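3.2 Labeling habits and lost samples
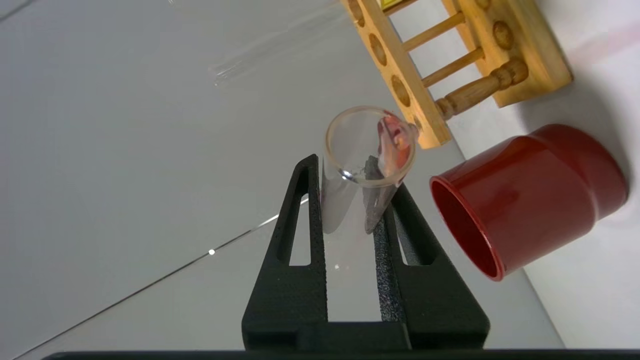 Figure 2. Glass test tube, open end up.

Jeanie Dalgleish objected to an early draft of this section on the grounds that mislabeling is a training problem and should not be treated as a problem of glassware or pens. We take the point in part. Training matters. But the two sites with the longest training (Nakonis and Skokurura) did not have the cleanest records, so training alone can't carry the whole load.

Setup, briefly. Four teaching labs, one term, same water-testing unit at each. Students collected pond water, split it into tubes, labeled the tubes, put them away overnight and came back for them at the next session. A sample was counted as lost if no one could say with confidence which pond and which day it came from. Broken tubes were logged apart and are not in the totals below.

Of 200 tubes put away in October, 133 could be traced with no help from the instructor. Another group could be traced only by going back to the notebooks, and this took far longer than we had planned for — most of one Wednesday afternoon at the Dullix site. Notebook tracing is left out of the main count. Including it would flatter the labs that happened to have a patient instructor.

Three kinds of failure came up again and again. Ink rubbed off by wet gloves. Tape that let go in the fridge. And labels that were perfectly readable but meant nothing to anybody else: "mine," "A new," "second one (good)". The last kind was the most common at Nakonis, where students were free to make up their own codes. Dullix handed out preprinted codes and had almost none of these, but had more trouble with tape, probably becuase the printed strips were narrow and students wrapped them only once.

Writing on the glass first and taping over the writing did better than either one alone. Not a surprise to anyone who has worked in a busy lab. Still, we could find little written down about it for teaching labs, and the handouts at all four sites left it out.

One more thing on timing. Tubes labeled before filling were traced far more often than tubes labeled after. We did not assign this, students did whichever they liked, so careful students may simply label early. A fair test would need to set the order ahead of time. Dalgleish has suggested doing it by bench, with half of each room on one order and half on the other, and we plan to try that next term.

Limits: one unit, one kind of sample, and instructors who knew that tubes were being tracked. Storage was not the same accross sites either. Skokurura shares its fridge with another course and tubes got moved, sometimes without a note. We kept those tubes in the count, as moved tubes are part of ordinary lab life. Section 3.3 takes up the notebooks.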